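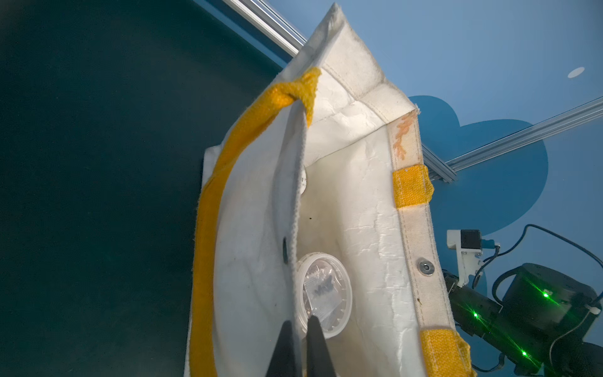 Inside the white bag, looking down past the flap. Yellow handle on the left.

12 March 2021
Irulley workshop, bag and tubs, sheet 3222

Finally got a proper go at the white bag and I like it even more than I expected to! We've had it on the shelf since November and I'd only ever used it to carry offcuts home. Opened up on the green table it's a lovely bit of making. The canvas is heavy, the seams are all where you'd want them, and the yellow handle is thick enough that you can hold it with a full load and not feel it dig in.

Notes on condition before I forget. The rim band has an orange-brown stain on it, just above one of the yellow patches. No idea what it is. I'd like to try the Gostico soap on it before anything stronger, as last time the strong stuff took the colour out of the trim on the Varela apron and I was cross for days. Faint grey smudges on the fabric inside as well, which I'm less bothered about. The metal snap on the band looks fine. There's a dark one on the inner flap too, and I want to check that the two meet squarely when the flap is pulled across, because if they don't the whole top will pucker.

Flap has a grey woven edging. Very nice. Would copy this for the next Clavia bag, where we left the edge raw and it has been shedding threads ever since.

Now the packing, the real fun of the day. The question on the sheet was whether the round tubs want to go in flat, side by side, or in a column against one wall. I was all for flat. I've changed my mind.

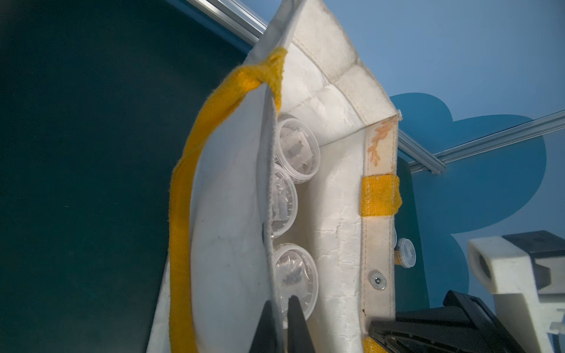

The column wins because the lids overlap a little and each tub leans on the one before, so you get a sort of staircase with every rim easy to find by feel. The quilted lining helps a great deal. It's padded and crinkly and it gives, so a tub pressed into it stays put far better than it would against plain canvas. Laid flat they just skated about when I carried the bag to the door and back (I did this a silly number of times).

Things to watch:
- the flap wants to fall over the tubs on its own side, so fold it right back before loading
- handle gets itself into a twist at the top, flatten it first
- the strap edges are fraying. Could be caught down with a running stitch in yellow, or left. I think it looks friendly as it is but colleagues may differ
- grey marks and wear on the rounded corner, along the seams. That's where it rubs on the shelf. Put a scrap of felt under it?

Measured the inside of our old Clavia bag for comparison, 41 cm by 23 cm. Haven't measured the white one yet, somebody has walked off with the soft tape.

Second half of the afternoon went on sorting out what stays on the table and what travels.
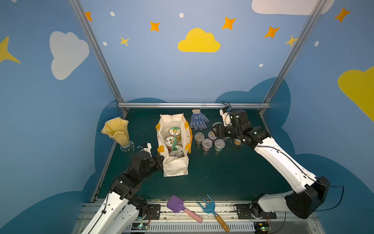 R. Tamblyn

The little lidded cups with the dark grainy stuff are my favourites of the lot. They're so neat! I want them to travel together in one go, in a tray of their own, and not be dropped down the sides of the bag to fill gaps, tempting as that is. The yellow ruffled vase stays out altogether. It's far too pretty to risk and that wavy rim would catch on everything. I do love it on the faceted glass base though, it looks like a pudding.

Glove (blue, dotted) and the garden fork should go in a separate roll. Fork is all points and I don't want it anywhere near the lining. The purple spatula with the pink handle can go in the roll too, or back to the kitchen drawer if anyone there is missing it.

Next time: soap test on the stain, snap check, tray for the cups. Version 2 of the packing sheet to be written up once I've tried the column with the bag laid on its side, as that's how it'll ride in the van. If you try it before I do, please scribble results in the margin, I'm dying to know.

Need more yellow thread.

3 comments · 5 shares
Irulley workshop notebook | Contact | © 2021 Irulley | Back to top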